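So the old wagon is gone. I sold her to the wreckers out past Stulumbridge in January, and I've been putting off writing about it because I knew I'd get soppy.

For anyone new, the wagon was my Ocampo, bought from Divina Yap when she moved up north and wanted something with a tray. I drove it for years with a tailgate that only opened if you lifted and swore at the same time. The gearbox finally packed it in on the hill behind the servo, and the quote to rebuild it was more than I'd paid for the whole car. I did think about it. I thought about it for two weeks, with the thing sitting on the nature strip and my neighbour giving it looks.

Shota Sugawara talked me round. He's been pulling cars apart since he was a teenager and he reckons people get far too sentimental about a body shell when half the good bits can go on living in somebody else's car. He came over early, before the heat, and we went through what was worth keeping. The alternator was nearly new, so that came off. So did the roof racks, the good headlight and the radio I'd only just worked out how to use (typical!).

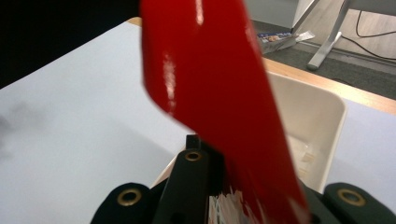 Getting the door cards off took most of the morning. The clips are all brittle at that age and you can hear every one of them go. I found a parking ticket, a shocking amount of sand and the spare key I'd turned the house upside down for. I'd paid to have a new one cut, too. Not going to dwell on that.

The wreckers offered me $554 for what was left, which was better than I'd hoped. The other place I rang, Pridov, only went up to $200 and wanted me to organise the tow. If you're doing this yourself, ring more than one yard, and ask whether they drain the fluids on site and what happens to the battery. The bloke I spoke to was happy to talk me through all of it. Tyres go one way, glass another, and the shell gets squashed and sent off for scrap. I asked if I could watch and he said no, fair enough.

Also, take your plates off before the truck turns up! I was out there with a screwdriver while the driver sat with his engine running, and one of the screws was rusted solid. Shota ended up drilling it out.

I've been getting around in a little Lostis hatch since then. It's fine. It starts every time and the air con is freezing — I'd forgotten cars could do that. It doesn't smell of wet dog yet, but give us a winter. The boot is tiny though, and I've already had to make two trips to the tip for what the wagon would have swallowed in one.

Shota has the alternator in his shed and says he's got a buyer. The roof racks are still in my hallway if anybody local wants them. They'll need new rubbers, and one of the end caps is missing.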